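Notes from a talk on forged papers

Jul 5, 2021

I went to a talk at the Chacko library last night about forged documents. It was free, and I'd had the leaflet on the fridge for weeks. They had put out 100 chairs and most of them were taken by the time I sat down.

The speaker used to check deeds and wills for Walline, the auction house, and now does the same work for solicitors. She began with a land deed dated 1245 which had fooled two buyers. The ink was good and so was the handwriting. The trouble was the fold lines, which ran under the writing when they should have run over it.

After that she passed round copies of old cheques from the Bratis bank and asked us to pick out the bad one. I chose wrong. So did my whole row.

The part I found most useful was on everyday papers. She said to keep originals flat, out of the sun, and away from plastic sleeves that smell. I have 200 or so letters from my grandparents in a shoebox, so that's a job for the rest of July.
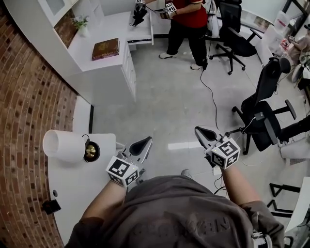
Questions went on for 30 minutes. Someone asked how to look over a document at home without any equipment, and she said to turn off the ceiling light and hold the page close to a lamp set low at one side, so that any scraping shows up as a shadow. An ordinary table lamp with a white shade will do, the sort that stands on a side table, if you take the shade off first. I tried it on an old rent book and could see where a figure had been rubbed out.

The next talk is at Skukska hall and covers fake stamps. I've put my name down.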